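Section 4. Repacking a phone for resale or return

Eltau Repack Guide, revised August 2020
Text: Dinesh Bhat

Read this before you believe anyone who says a phone "just drops back in." Some do. The Kamata trays fit well enough. The Tundberg ones are sold as universal, a claim I have yet to see hold up past the second model you try.

4.1 Before you start

1. Clear a flat, pale surface. Grit shows up on it, and grit is what scratches glass.
2. Set out the tray, the box base and the lid. Keep tape and scissors at the far edge.
3. Wipe both faces of the phone and let it dry for 30 seconds. The cleaning fluid label promises 10. I don't.

4.2 Placing the phone

4. Lay the phone face down with the cameras away from you.
5. Check the tray for loose bits of plastic along the inner edge.
6. Hold the phone by its long sides and lower it in level. Do not press on the camera bump.
7. Look at the border of the tray. If one side is much wider than the other, lift the phone out and try again. 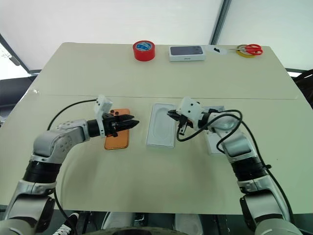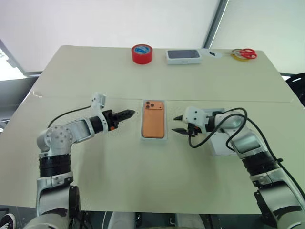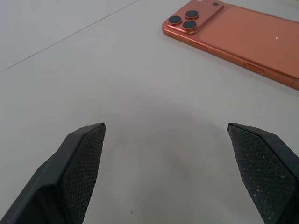
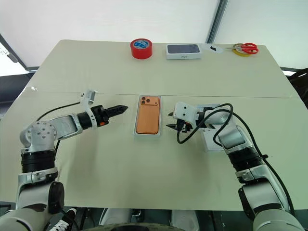
Fig. 4. Orange phone, back side up. In the second and fourth pictures it is in the box tray.

Caution: Side buttons can catch on a tight tray. If the screen lights up when you lower the phone, a button is being pushed. Switch the phone off and use another tray.

4.3 Closing and sealing

8. Lower the lid straight down and let it settle by itself. A lid that needs force means the phone is sitting too high.
9. Cut 40 mm of tape for each short side. Skonero suggests sealing all four sides, and Skonero also sells the tape. Two have held for me.
10. Write the stock number on the slip, not on the box.

Note: A "tamper-proof" sticker shows that a box may have been opened. It won't stop anyone from opening it.

If the lid still rocks after step 8, order part 242 (low tray) and go back to step 4.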